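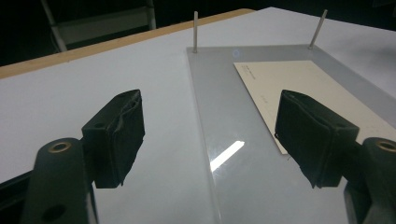
Design and Assembly of a Clear Acrylic Frame for Small Prints

Project report, workshop practice module
Špela Leka and Thaís Trindade
December 18, 2020

1. Purpose

The project brief asked for a display stand that holds one small print upright on a desk, can be taken apart with a screwdriver and lets the print be changed without tools. We chose clear acrylic for the panels and metal posts for the supports. The report covers the choice of parts, the order of assembly, the checks made on the finished frame and the faults we found.

A first version had been made in March with glued joints. It stood well enough, but one joint clouded within a day and the print could not be removed without bending the panel. The glued version was dropped and all joints below the panel are now mechanical.

2. Materials

The acrylic was bought as cut pieces from Drendon, with protective film on both faces. Nominal thickness is 3 mm for all pieces. The posts and screws came as a set from Kellbridge. The set was sold for sign mounting, so the posts are shorter than we would have drawn them ourselves, and the design was adjusted to suit.

The print is a reproduction on card of a painting of a building with a tall tower beside water, under a hazy pink and orange sky. It was picked partly for its colours. The pale sky shows up dust and fingerprints at once, and the dark area on the right shows reflections, so both defects could be judged with one print.

3. Preparing the work surface

Assembly was done on a matt white board laid over the wooden table. Clear acrylic is hard to see on bare wood, and the board makes the edges of a sheet show as faint grey lines. It also protects the lower face from grit in the table top. The board was wiped with a damp cloth and dried before each assembly.

Lighting was less satisfactory. The overhead lights put a bright streak of glare on any sheet lying flat, and a scratch lying under the streak cannot be seen. Each sheet was therefore inspected twice, with a quarter turn between the two inspections.

4. Assembly

The film is peeled from one corner, slowly, and the sheet is laid down with the better face up. Screws are started from the underside and tightened only until the post stops turning freely. Full tightening is left to the end. A post tightened early pulls the sheet slightly off flat, and the next hole then does not line up.

Turning the sheet so that one corner points towards the person working gives a clear view of the holes at the corners. We tried it square to the board edge first and found that our wrists kept covering the hole in use.
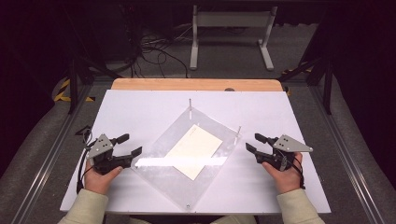

Figure 1. Sheet turned corner-first on the board, with metal posts standing.

The upright panel is then lowered into place and the posts are tightened in turn, a little at a time. The panel must be held vertical during this step. If it leans when the posts are closed, it keeps the lean, and the only cure is to loosen everything and start the step again.

The print goes in last. It should be held by its edges and slid in from the top. Static on freshly peeled acrylic attracts lint, and most of the specks found behind the panel came from sleeves and cleaning cloths. Waiting a few minutes after peeling helped, and so did wiping with a slightly damp cloth in place of a dry one.

5. Checks and results

The assembly was repeated 11 times, with the frame taken fully apart between trials. The fastest complete assembly took 9 minutes from loose parts to print inserted. The slowest trials were those in which a screw had been started at an angle and had to be backed out.

The finished frame has a mass of 447 g with the print. Stability was checked by pushing the top edge of the panel with a finger until the base began to lift. No instrument was used, so the result is a comparison with the glued version only — the screwed frame needed a clearly firmer push.

The panel stood upright in all trials except 3, where a lean could be seen against a set square. In each of them the posts had been closed fully one after the other instead of in turn. The short posts hold the panel only near its base, so a small error there becomes a larger one at the top edge.

Changing the print with the frame standing takes one hand to steady the panel and one to draw out the card. The card bends slightly at the start because there is little to grip. A thumb notch in the top edge was considered and left out, as our saw would have chipped the acrylic.

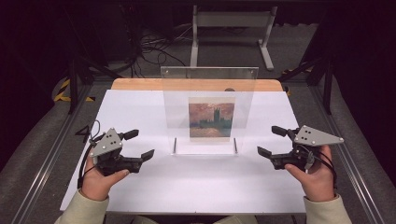

6. Faults and changes proposed

Longer posts would reduce the lean. Nikolaidis lists a suitable length, but the thread differs from ours and the holes in the base plate would need to be redrilled.

The screw heads under the base plate scratch soft surfaces. Thin felt discs were fitted for a short time and came off when the frame was slid sideways. Recessing the heads would be better, though 3 mm leaves little depth for it.

Reflections on the panel remain the main complaint from people who looked at the frame. An anti-glare sheet from Markier was considered. It was rejected on cost, and also because the sample softened the detail in the darker parts of the print.

7. Division of work

Leka prepared the drawings, ordered the parts and wrote sections 1 to 3. Trindade carried out the timing and the lean checks and wrote sections 4 and 5. Section 6 was written jointly. The drawings and the table of trial times are in the project folder.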